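Flustach Textile Care Notes

Flustach is a collection of care label texts and wash notes for household textiles: towels, dishcloths, bath mats, pillowcases and table linen. It was put together for people who write sorting or search tools for secondhand shops and laundries. Version 6 is the current one.

What is in it

The main file, notes.csv, has 598 rows. Each row is one item. The columns are item_type, fiber, weave_or_knit, color_name, care_text, wash_temp and remarks. Of these rows, 277 have care text copied straight from a sewn-in label. The rest come from packaging or from store listings that are no longer online.

A second file, terms.csv, lists 159 words used in the remarks column with a short meaning for each. Read it before you filter on remarks. "Pile" and "loop" were used for the same thing in the early rows, and we have only merged them in part.

Color names

Color names are typed as the seller gave them, so one shade can turn up under several names. Grutberg calls a color "pumpkin" that Drastix sells as "tangerine." We did not map them to a standard chart. If you need that, build your own lookup table and keep the original column.

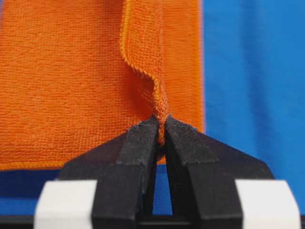 Orange knit cloth with a fine ribbed texture and a stitched hem.

Fibers and blends

Blends are written with the larger share first, as in "cotton/polyester." Where the label gave percentages they are kept in care_text and left out of the fiber column. Rows with no fiber listed have an empty cell. Please do not read an empty cell as cotton.

Known problems

Wash temperatures are in Celsius, except in the Ngau rows, where the source used Fahrenheit. Those rows have an F after the number. Some care texts were translated from other languages and read stiffly. Bath mats with rubber backing are filed under bath_mat, with the backing noted only in remarks.

Use

You may use and change the files for any purpose. Keep this README with them if you pass them on. Corrections are welcome through the issue tracker; give the row number and the column name. Fixes go into the next version, and old versions stay in the archive folder.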